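# Chapter 14: The Individual Workstation

## 14.1 Scope of the chapter

Earlier chapters treated the office as a floor plan: circulation, daylight, acoustic zones, and the placement of shared equipment. This chapter moves to the smallest unit of that plan, the single desk and the objects kept on it. The subject looks trivial next to ductwork or fire egress, yet it takes up a large share of the requests a facilities office receives after a move-in. In the Sudunley relocation, discussed in Section 14.6, the facilities desk logged 199 requests in the month of March, and most of them concerned surfaces, cables, and storage within arm's reach of a seated worker.

The chapter assumes that the reader can already read a furniture schedule and knows the panel terms defined in Chapter 13. It does not cover seating.

## 14.2 Terms

The **work surface** is the full horizontal area of the desk. The **primary zone** is the part a seated person can reach with the elbows close to the body. The **secondary zone** requires an extended arm. Everything past it is the **rear strip**, a band that usually runs along the back panel and is commonly 300 mm deep.

A **riser** is any low structure that stands in the rear strip and provides a second level. Desk organizers, monitor shelves, and stacked trays all count as risers under this definition, whatever their material. A riser has a top, which carries objects, and may have compartments below.

A **resident object** stays on the desk overnight. A **transient object** arrives and leaves with its user. Laptops, bottles, and phones are normally transient; monitors, fans, and organizers are normally resident. The distinction matters in shared seating, where only resident objects belong in the furniture schedule.

## 14.3 The corner position

A corner workstation is enclosed by panels on two adjoining sides. It gains privacy and a rear strip that nobody walks behind, but it loses one open edge. Cables must leave along the remaining sides or pass down behind the desk, and objects tend to collect toward the back.

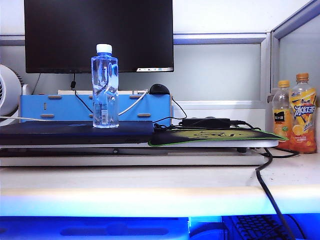
Frosted panels are often specified for such positions because they pass diffuse light while blocking the view between neighbors. A horizontal rail may divide the panel into upper and lower fields. The designer should check the rail height against the lower edge of the monitor, particularly where accessories are to be hung from the rail.

Stacking is the usual response to a shortage of surface. A closed laptop becomes a base for a water bottle; the top of an organizer takes the mouse. Each stack frees some area and adds a step to the next task, as the upper object must be moved before the lower one can be used. Liquids deserve separate treatment. A capped bottle standing on a laptop presents a lower risk than an open cup in the same place, but both should be assigned a position on the bare work surface — preferably on the side away from the power supply.

Cables that cross the top of a riser are a second recurring matter. They can catch on small objects when pulled, and they make the surface harder to wipe. Halima Athumani's survey of the Zelgate and Tomar offices, summarized in Section 14.4, classifies each cable by its route: over, behind, or under the riser. The same three classes are used in the exercises.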